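4.2 Rendered Household Environments

The evaluation set is drawn from four room families, which we refer to as Dunport, Brukeck, Moulin and Kalterberg. Each family fixes the floor plan and the furniture models, while the lighting direction and the base position of the arm are sampled anew for every episode. We generated 1090 episodes in total and held out 72 of them for testing. The held-out episodes were chosen before any policy was trained and were not changed afterward.

Dining rooms proved to be the hardest case. Chairs placed close to a table leave narrow passages for the forearm, and their slatted backs hide part of a grasped object from most viewpoints (Figure 2).

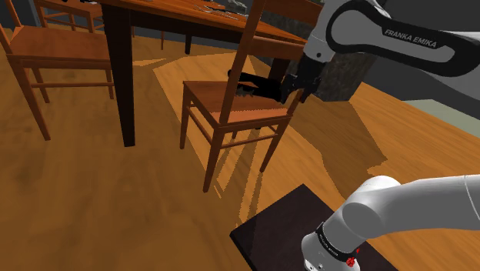

Figure 2. Rendered dining room with a Franka Emika arm. The gripper is just above the seat of a wooden chair; sunlight and chair shadows fall across the plank floor.

Shadows were a second source of error. In 12 of the held-out episodes, the depth estimator treated a hard shadow edge on the floor as a physical step, and the planner raised the arm to avoid it. Training with softened shadows reduced these detours — but it also made the estimator less reliable near thin chair legs. We therefore kept the original lighting model for all results reported in Section 5. Episode labels were checked by Tania Mollah in May, using the procedure described in Section 3.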